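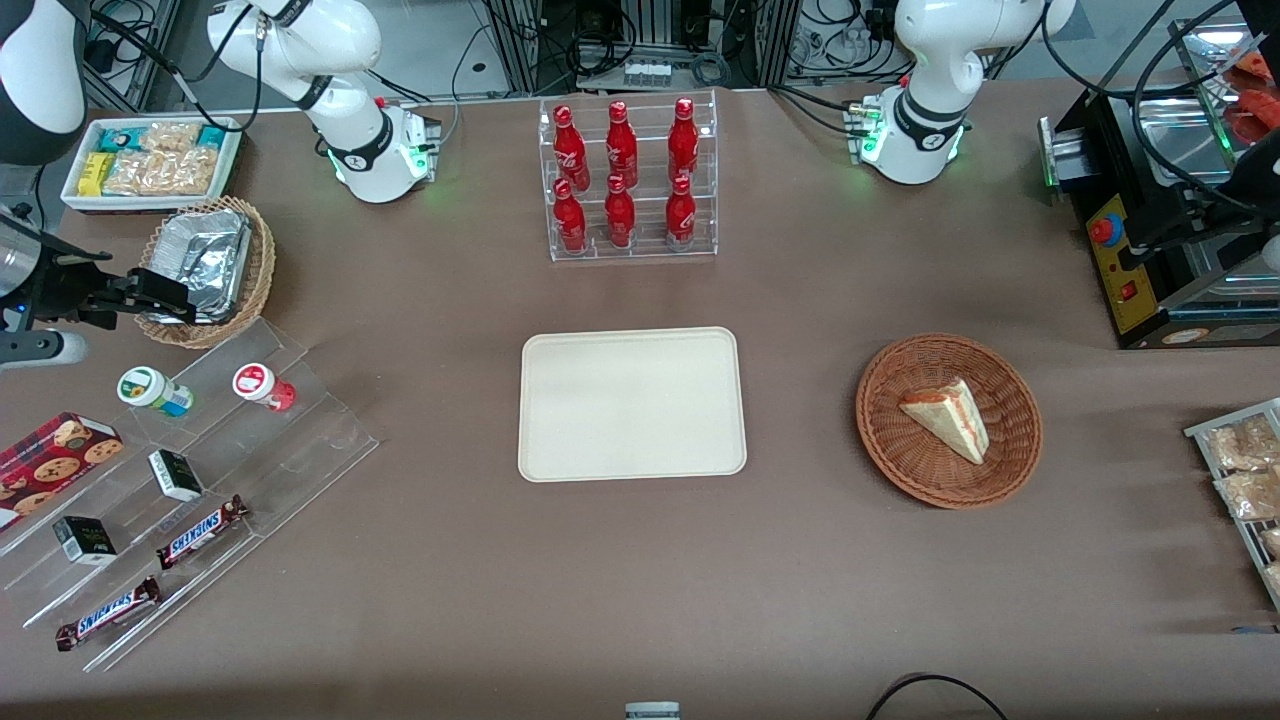 A serving tray is a flat, shallow carrier with a raised rim, used in cafes, canteens and homes to bring food and drink to the table. Mostly rectangular or round. The rim stops cups and plates sliding off – corners are usualy rounded, easier to wipe.

Materials

Wood, metal, plastic, papier mâché in older ones. Beige and brown are common cafe colours.

Use at the counter

In self-service places the tray comes first, then the customer adds items along the counter: a slice of layer cake, a bottled drink, a snack bar. Cake may be handed over in a small wicker basket instead of on a plate. Bottles often stand on tiered racks so the back row can be be seen.

Sizes

No single standard. The Erkgate pattern, listed by Onska in October, is 359 mm long with a 19 mm rim.

See also: Bread basket, Cake stand

Last edited by Siebe Claeys, 12 January 2023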